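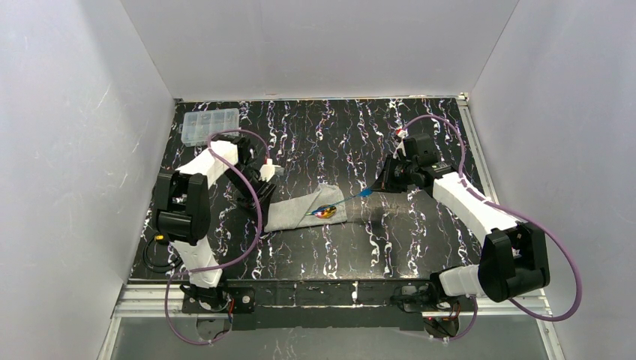 I have been putting off writing about the Rokau result for a while, partly because I like the people involved and partly because I wanted to run the thing myself before complaining about it. Now I have run it, so I can complain with a clean conscience.

The claim, if you missed it: a two-arm policy trained on teleoperated cloth handling does better when you cut the training demonstrations down to the ones with a "decisive grasp." Throw out the hesitant ones, where the operator closes the gripper, opens it again and closes it somewhere else, and the success rate on picking up and folding a small cloth goes up. The recipe is called Skerkeck. The write-up says 70 demonstrations, filtered, beat the full set on the same task. Less data, better robot. Everybody loves a story like that, me included, and that's usually when I start reading the appendix.

The appendix is where I got stuck. The filter is a threshold on how many times the gripper changes direction in the last stretch before contact. Fine. But the threshold was picked after looking at which demonstrations the policy did badly on, and the evaluation used cloth starts drawn from the same sessions. I don't think anyone was cheating. I think it's very easy to tune a knob until the number you care about moves and then write a paragraph about the knob as if you'd thought of it beforehand. I have written that paragraph myself, for my thesis, and it got through.

So I set it up on our two arms, gray cloth, same general task, and trained two policies. One got everything we'd recorded. The other got only what passed the filter, with the threshold copied straight out of the paper. I then ran 22 trials on each, with the cloth dropped any old way before each trial and the starting pose saved so both policies faced the same mess.

The filtered policy got 15. The unfiltered one also got 15.

That is a tie, and 22 trials is a small number, so please don't go around saying I disproved anything. What I'd say is that the gap in the paper is big enough that I expected to see at least the shadow of it, and I didn't. The failures were different, too. The filtered policy would commit to a bad spot on the cloth and stay committed, pinching one layer when it needed two, then dragging the whole thing along. The unfiltered one dithered. It would hover, close, let go, try again, and 6 of its successes came on a second grasp. If you throw out every demonstration where a human changes their mind, you shouldn't be shocked when the policy never does.

There's also the matter of what counts as a grasp. In the Rokau scoring, the attempt is a success if the fingers are closed on fabric and the cloth leaves the table. Watch the wrist view for an hour and you get suspicious of that. Fingers closed on fabric covers everything from a solid hold on a fold to a bit of weave caught in the tips, and those two behave very differently once the other arm starts pulling. 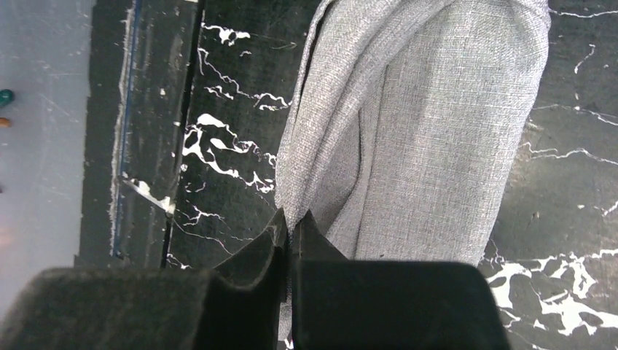

Hongjun Meng read a draft of this and thinks I'm being unfair about the scoring. The argument went something like: a loose definition applied to both policies is still a fair comparison, and if I want a stricter one I should propose it instead of grumbling. Also that my unfiltered demonstrations were probably cleaner than theirs to begin with, so the filter had less junk to remove, and a tie is exactly what you'd predict.

The second point is a good one and I don't have an answer to it. The filter did throw out less of our data than the paper reports for theirs. The first point I only half buy. A loose definition is fair if both policies are loose in the same way, and these two aren't. A policy trained to close fast will collect more of the marginal holds, and the scoring hands it full credit for each one.

What I'd like to see is the same comparison with the threshold fixed in advance and the cloth changed for something stiffer. Zeyu Hao has offered to score our recordings blind, without knowing which policy produced which, and I'll probably take that up in December when the arms are free again. If the gap shows up then, I'll post it here with the trial sheet.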